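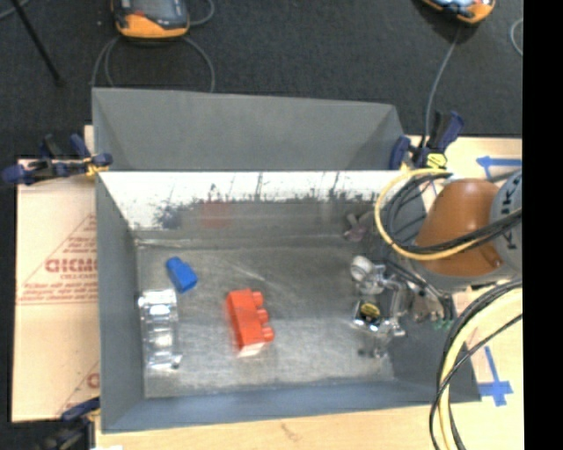
**Jeanine De Smet**, data collection lead, Windimex

# Speaker notes: Gathering grasp examples in a metal bin

*Slot is after the coffee break. Leave the opening slide up while people sit down.*

## Opening

- Say hello, thank the hosts, say who I am.
- I run the collection work for the Tagle project. My job is to get examples of a robot picking things up, good and bad, in a state where somebody can train on them.
- The training side is a different talk. If people ask about network size, send them to the Bremari group at the poster session.

## What we collect

One example is one grasp attempt. We save the camera view before the arm moves, the motion, and a yes or no for whether the object came out of the bin. We also save the person's note if they typed one. Most don't.

The set I am talking about today was built in August. It came to 816 attempts after cleanup. That is small. We wanted to see what a small set could do if we were strict about how it was made.

## Why the metal bin

*Point at the inner back wall.*

- Our first set used a matte plastic tote. The model did well on it and badly everywhere else.
- Metal gives you reflections. On the back wall there is a faint red patch, and a pinkish-gray smear from metal parts. Early on, the model sent the arm toward patches like these.
- The floor is scratched. We left it scratched.

*Point at the shiny object by the left wall.*

- Pieces like this one are the hard case. Bright highlights, gray patches, and the floor is nearly the same color. Compare the red-orange block with the studs, which everybody in this room found right away.
- Of the attempts we threw out, 155 were on clear or shiny objects. The usual cause was a bad label. The operator thought the fingers had closed on the thing and marked a yes too early.
- Rule now: no label until the arm has stopped above the bin and held there for six seconds.

## Keeping the setup the same

- Clamps on the bin. If the bin shifts by a finger width halfway through the day, the first half and the second half are two different data sets and you won't know it.
- Blue tape on the table. Cheap, and it works. Photograph the tape when you lay it, because it peels.
- Cables. We lost 165 attempts to one loop that kept swinging in front of the camera. Every one of those runs looked fine to the operator. Check the camera view, at the start and again after lunch.

*Pause here. Ask who has lost a day to a cable.*

## Placing the objects

Operators used to set things down neatly, with space between them, usually near the middle. The model learned neat. We now tip the objects in from a cup and leave them where they land, including against a wall. If a piece bounces out, pick it up and tip again.

Keep the failed grasps. On the Kullen set the failures were deleted to save disk space, and we had to collect from scratch when we wanted to train a grasp scorer.

## What I would change

- Write the label rule before the first day. We wrote ours in week two.
- Rotate operators. One person did most of our early runs and had a habit of starting from the right side.
- Save the software version with every attempt.

## Questions I expect

- *Simulation?* We tried it for the blocks and it was fine. For the shiny pieces it didn't carry over.
- *Can we have the data?* Talk to me after. The license is still with legal.
- *How fast?* Depends on the objects. Don't promise a rate.

*If short on time, skip the Kullen story and go to the label rule.*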